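Istico Large Brick Set with Baseplate: bench review

Tested over two sessions in May. The set was bought at full price from Dokley.

The bricks are the large preschool size. Colour range is wide, with sloped pieces mixed in among the rectangular ones. The standard 2x4 has 8 studs and is the piece I used for all fit checks. The lime-green baseplate has a regular grid of round studs and a fairly glossy finish, which makes it harder to count rows under ceiling lights.

I placed the plate on a thick speckled board on a plain white table. Loose bricks were kept on the strip of board behind it. A single grey 2x4 served as the reference part.
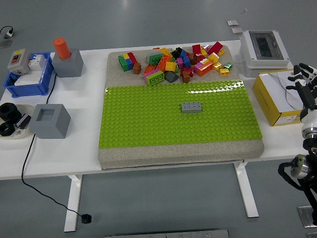 Erasto Mbwambo wrote in after the first part of this review to say that his plate lifted at the corners within 5 weeks, and that he cured it by storing it flat under a stack of books. He also finds the slopes tighter than the rectangular bricks.

I measured no lift on mine, though it has never been stored on edge. On the slopes I agree. They need a firm push at the low end, and a child of three will probably ask for help.

Clutch on the 2x4 is even across both rows. Lowered square to the plate it seats with light pressure. Lowered at an angle it rides on the stud tops until it is straightened.

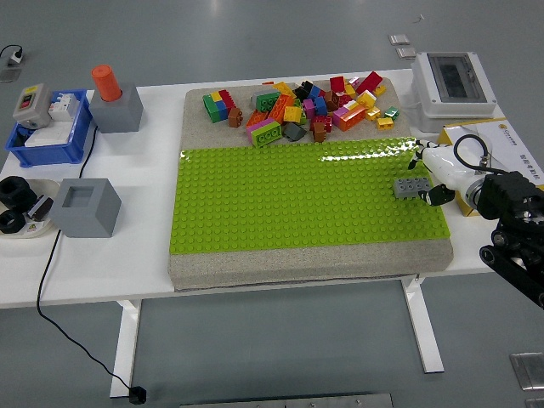

Removal is easier from the short side. Pulling straight up tends to lift the plate as well, so hold it down or use a board with some grip. The soft one I used also cut the noise considerably.

The maker quotes 2000 press cycles per brick. I did not test this.

Faults: one blunt moulding mark on a yellow brick, and no storage box supplied. The Juden plate is cheaper but noticeably thinner.

Rating: 8 out of 10.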